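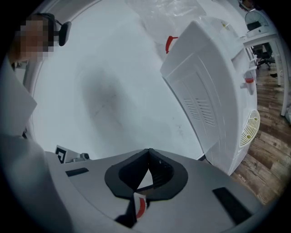 My part of the project was looking after the hand-held gripper we call Bradden, and I'm still a bit proud of how well we got along by the end. Yiğit Özkan wrote the logging software, so if you want to know about that, read his half (it's longer than mine, sorry).

Back in March the fingers didn't close evenly. The left one got to the middle first and pushed the other off center, so small parts kept twisting when I squeezed the trigger. I blamed the spring for two whole afternoons! Then Ineke Goossens, our supervisor, told me to check the pad screws, and one of them was loose. I took both pads off, wiped the seats, put them back and tightened each side a little at a time until they met in one straight line.

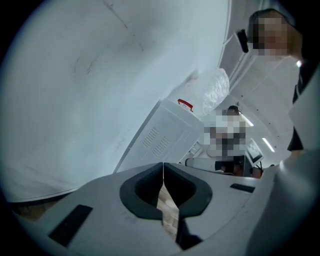
How often do the finger pads need to be checked?

Before every session, plus once more after 33 grasps, which was where the screws started to creep in our tests.

The check itself is quick - close the fingers slowly, look down the seam, then pull gently on each pad. I also wipe the camera lens and write the result in the notebook. After nine sessions I had the whole thing down to 37 seconds, wiping included.

I never got to try thread locker on the screws. There's a bottle in the Clutari drawer, and I'd love for next year's group to test it on one pad first.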